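Skaltton snack bar to stay open through the summer after town hall vote

SKALTTON -- The little snack bar inside the Skaltton ferry terminal, which has kept early commuters and late-returning day trippers fed for longer than most people in town can remember, will stay open through the summer after all.

The decision came at the end of a long and rather good-humored meeting at the town hall in May, where nearly 23 residents stood up to speak and a good many more leaned against the back wall, having arrived too late for a chair. The town had been weighing whether to let the lease run out and put ticket machines in the space. By the time the meeting wrapped up, well past the hour when most of the audience would normally have been washing up the supper dishes, the lease had been extended and the ticket machines had been sent off to look for a home elsewhere in the building.

For anyone who has never caught the early boat to Jendorlow, it may be hard to see what the fuss was about. The snack bar is a counter, a short row of stools, a coffee urn with a temper, and a shelf of things in packets. It opens before six in the morning and closes when the last boat is tied up. But people in Skaltton are fond of it, in the way people get fond of a place where they have waited out fog and missed connections and the occasional broken heart, and they came to the meeting ready to say so.

One woman told the room that she had done her homework at that counter as a girl while her mother finished work on the boats, and that her own son now does the same. A retired deckhand spoke about winter mornings when the heater in the waiting room was out and the only warm spot in the terminal was the end stool, the one closest to the urn. A man who moved to town last fall said he had met most of his neighbors in line there, and that he still owed one of them a cup of tea.

The company that has run the snack bar under contract, Cekar, had told the town over the winter that it could not carry on under the old terms. Ferry traffic drops off sharply in the cold months, and the rent did not drop with it. Under the new arrangement the rent will follow the sailing schedule, lower when there are fewer boats and higher when the summer timetable is running, and the town will take over the cost of repairs to the plumbing, a subject that took up a surprising share of the evening.
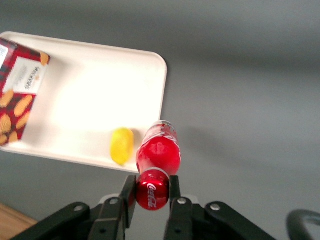 A bottle of Coca-Cola held beside a tray with a boxed snack.

There will be some changes to what is on offer, though regulars were promised that the cinnamon rolls are safe. Cekar plans to bring in more things that can be carried onto the boat in one hand, after years of complaints from passengers who were left juggling a bowl of soup and a suitcase on the gangway. Cold drinks and packaged snacks will move closer to the register so that people who only want something quick can be on their way, and hot food will be served from the far end of the counter. Berhe, the family bakery up the hill, will go on supplying the bread and rolls, and will add a savory pastry or two once its new oven is in. A request for better tea was met with applause, and then with a fairly detailed discussion of tea.

Prices came up as well, as they always do. Several parents pointed out that a family waiting for a delayed boat can spend a good deal more than it meant to, and asked whether there might be something simple for children that would not break the bank. The answer was a small lunch for kids at a set price, with a sandwich, a piece of fruit and a drink, to be offered whenever a sailing is running more than an hour behind. One father asked if grown-ups could order it too, and was told, after a short pause, that they could.

Not everybody went home delighted. A few residents had hoped the space would be used for a bigger waiting room, with proper seating for older passengers and somewhere to park a stroller, and they made their case well. The terminal was built for a smaller ferry than the one that calls there now, and on holiday weekends the line for the Jendorlow boat runs out the door and along the sea wall, rain or shine. The town agreed that the problem is a real one. It will put 14 more seats along the north windows before the busy season gets going, and has asked for a sketch and a price for a covered area outside, where people could wait out of the weather without losing their place in line.

The extension covers the summer only, and the longer-term lease will be taken up again in the fall, when the season's takings are in and everyone has a clearer idea of how the new rent is working out. Those who spoke on the snack bar's behalf were encouraged to come back and do it again -- and to buy the odd sandwich in the meantime, as somebody near the door called out on the way to the parking lot.

For now, the counter will keep its usual hours, with two small exceptions. It will close for 2 days while the plumbers are in, during which a coffee cart will be set up beside the ticket window, and it will stay open a half hour later on evenings when there is music on the harbor green. The summer ferry timetable is posted in the terminal and at the library, and paper copies can be picked up at the snack bar itself, next to the napkins.

Comments on the proposed covered waiting area can be left at the town hall front desk or dropped in the box by the terminal doors. The desk is open from nine in the morning until four in the afternoon and closes for lunch.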